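How to Work Out Whether a Robot Can Do a Chore in Your Shop

Last updated July 2020

Makers of two-finger grippers like to show clips of their machines folding towels and clearing tables. A clip shows one good run. If you own a shop or a small laundry and want to know what a machine could take over this year, test the chore yourself before you talk price. These steps come from the clothing trial at our Testdale workroom, but they work for other chores.

1. Write the chore down as single moves

"Tidy the rack" is too big to test. Split it up: find the hanger, close on it, lift the hook clear of the rod, carry the garment, hang it again. Write one move per line. Most chores that sound simple come to a full page.

2. Pick the part to hold

Cloth changes shape when you touch it. A hanger doesn't, so start there. Have the arm come in from the front with the fingers open, and aim for the hanger close to the hook. Keep the fingers out of hoods and collars, where they tend to take fabric along with the hanger.

Use a mix of clothes. A thin jacket, a fuzzy coat and a long black coat are three separate problems, and dark garments side by side are the hardest for the camera to tell apart.
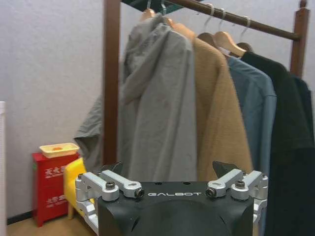 3. Set a pass mark before you start

Decide what counts as done. We used this rule: the garment ends up back on the rod, on its hanger, with nothing on the floor and no help from a person. If someone steps in, the run is a fail, even if all they did was straighten a sleeve.

4. Run it until you are bored

Ten runs tell you very little. We logged 577 attempts at moving one garment along the rod, and 364 met the rule. The usual failures were two hangers lifted together and a hook that missed the rod on the way back. Write down the cause of each failure in a few words.

5. Time a person doing the same job

Use the same rack and the same rule. Ours took 2 seconds a garment. The arm was much slower, and somebody had to stay near it.

6. Add up the watching

Include the hours a worker spends resetting the arm and picking things up. The Troltska planning sheet leaves this out, so add a row for it. The Dralell sheet has one, under "other labor."

What to expect

Moving stiff items between fixed spots is close to usable. Hanging clothes works part of the time. Folding, buttoning and turning sleeves right side out should stay with people for now.

We plan to repeat the trial in November with the Teshome software and a target of 2000 runs. The rack and the pass mark will stay the same.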